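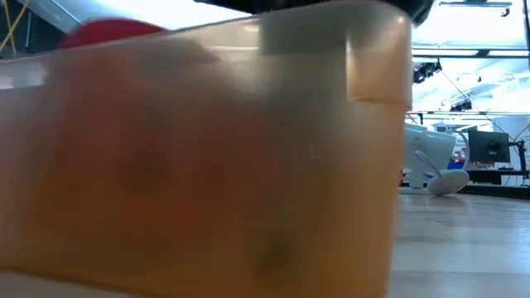
T. Aguiar

Foam die

A foam die (plural: foam dice) is a soft die made from foam, used in classrooms, playgroups and family games. It has the same six faces as an ordinary die, and in most sets the faces are marked with pips. The foam die is usually larger and much lighter than a hard die of plastic or wood, and it falls on a table with very little noise. Foam dice are normally sold in sets of mixed colours and kept together in a tub or a bag.

Material

Most foam dice are cut from a sheet or block of closed-cell foam, very often the type known as EVA. The pips may be printed on the surface, pressed into it or punched out as shallow holes. Printed pips are cheaper, but with long use they become pale, first at the faces which are touched most. Pressed and punched pips remain readable for longer and can also be felt with the finger.

Dense foam keeps its edges and rolls in a similar way to a wooden cube. Softer foam is more comfortable for very small hands, but it bends at the corners and the die can stop in a leaning position against another object. For this reason many game rules for children say that a leaning die must be thrown again.

Size

There is no common size. Small foam dice are not much larger than the hard dice of a board game, and the largest ones must be thrown with both arms. The Taris catalogue, which is used by many schools in the Skokton district, lists its biggest cube at 300 millimetres and its middle one at 60 millimetres. Very small foam dice are not suitable for children who still put objects in the mouth.

Pips and colours

The arrangement of the pips on foam dice follows the hard die. Opposite faces add up to seven, so a face with three pips has a face with four on the other side. The one and the five have a pip in the centre, and the two and the three are placed along a diagonal. Cheap foam dice do not always respect the rule of seven, and a teacher who wishes to use it in a lesson should look at the set before.
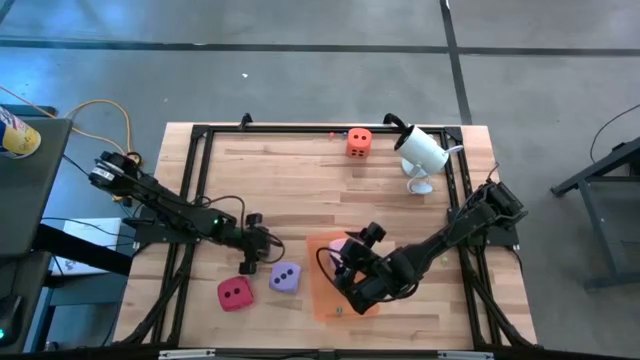
Colour has a practical task in a set of foam dice. It permits several children to throw at the same time and each to find the own die again, and it permits to give a separate meaning to each die, for example tens to one colour and units to another. The tones should therefore be well apart from each other. Orange, red and lavender-purple are easy to tell apart on a light striped wooden table, also when the dice lie at some distance, and the dark pips can be read on all of them: four on the orange die, two on the red one and three in a diagonal on the purple one. Red and orange are the pair which is most often confused in weak light, and some teachers take one of the two out of the set.

Use in teaching

The first use is the recognition of small quantities. A child who has played often with dice does not need to touch every pip of the five, but knows the pattern. After this come addition of two dice, comparison of two throws, and simple tables in which the class writes down how often each face came up. A larger class in Skokton once put together the results of 4000 throws on one wall chart, where the columns for the six faces became almost equal in height.

Foam dice are also used in games of movement. In Flitach, a playground game of the same district, each face stands for an action such as a hop or a turn, and the players must remember the actions of the last 4 throws in the correct order.

Fairness

A foam die is less exact than a good hard die. Small differences in cutting, a pressed corner or a worn edge can make one face come up more often. In family games this is of little importance. For lessons on probability it can even be useful, when pupils compare an old die with a new one.

Storage and care

Foam takes a mark if it is pressed for a long time, so heavy things should not be put on top of the dice. A wide plastic tub with an open top is preferred to a tight box, and translucent plastic has the advantage that one sees from outside whether something is still in it, although the colours and the pips cannot be read through a coloured wall. The dice are wiped with a damp cloth and a little mild soap, then left to dry in the air. They should not be put on a radiator, and strong sun makes the colours pale.

See also: Counting bead; Pip (counting); Playground games of Skokton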